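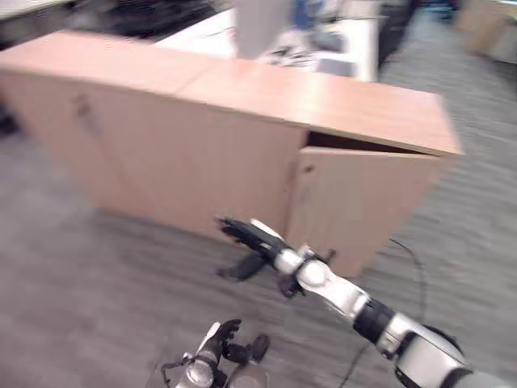
Local News | Fidthorpe | Reuse & Furniture

Search this site... Go

Old office cabinets go free to good homes in Fidthorpe

30/10/2020

Cabinets, and plenty of them. The old Tondetti offices on the edge of Fidthorpe are being cleared out and most of the furniture is going free to anybody who can carry it away.

Pickup starts Monday morning, side entrance, first come first served. No phone holds. No deliveries either, so bring a van or a friend with one.

The firm moved its staff out in July and has kept the lease going since then while it sorted through what was left. What was left was a lot. Desks, shelving, meeting tables, a few coat stands and 40 low storage cabinets, the sort that stand along a wall under the windows and fill up with binders over the years.

The cabinets are the thing most people have asked about. They are low, in a light beech color, with a flat top that could take a printer or a row of plants. Some have a keyhole in the door. Keys are another matter — 11 of the cabinets have theirs, taped inside, and the rest do not. Anyone taking one without a key is asked to leave the door unlocked on the way home, for obvious reasons.

All the pieces were bought together when the offices opened, from the Lustetti range, and they were meant to be joined in runs. That means some of them are still bolted side by side. Crews have been taking the long runs apart this week and checking inside every one before it goes. Doors opened, shelves out, any paper pulled and sent for shredding. Slow work. A good deal of it is done down at carpet level, as the cabinets are so low, and the screws are at the back.

Things found so far: a box of unused envelopes, two staplers, a pair of dress shoes, a birthday card with no name on it. The shoes are at the front desk if they are yours.

Condition is mixed. A few tops have rings from coffee cups and there are doors that don't quite close by themselves. Most of that can be fixed with a screwdriver and ten minutes. The hinges adjust. Anything with a cracked panel has been set aside and will go to the recycling yard on Thorlacius Road instead.

Schools and clubs get first pick on Monday until noon and have been asked to send a list of what they need in advance. So far the list covers almost 30 pieces, mostly shelving, plus a handful of cabinets for the after-school room at the elementary. After noon it is open to everyone.

Limit is two cabinets per household. Desks have no limit, there are far more of them then anyone seems to want.

Some notes for people coming by:

Park on the street, not in the loading bay. The bay has to stay clear for the trucks.

Masks on inside the building, and only a few people in the room at a time. There may be a wait on the sidewalk.

Take the shelves out before lifting. They slide, and they are heavier than they look. Doors should be taped shut for the ride.

Measure your car first. Last time the firm gave furniture away, at its smaller office across town, several people got a desk as far as the curb and had to leave it there.

The clearance has to be finished in two weeks, when the building goes back to its owner. Carpet stays, blinds stay. Whatever furniture is still there on the last day will be sold off as a lot, with the money going to the Fidthorpe library roof fund, which is still short of its target. The firm has said it will add $100 of its own for every full truckload that gets reused and doesnt end up as scrap.

No word yet on who is moving in. The sign out front is still up.

Questions about pickup should go to the front desk in person, weekdays, before 4 p.m. The phone line there has already been cut off.

Filed under: Free stuff, Offices, Fidthorpe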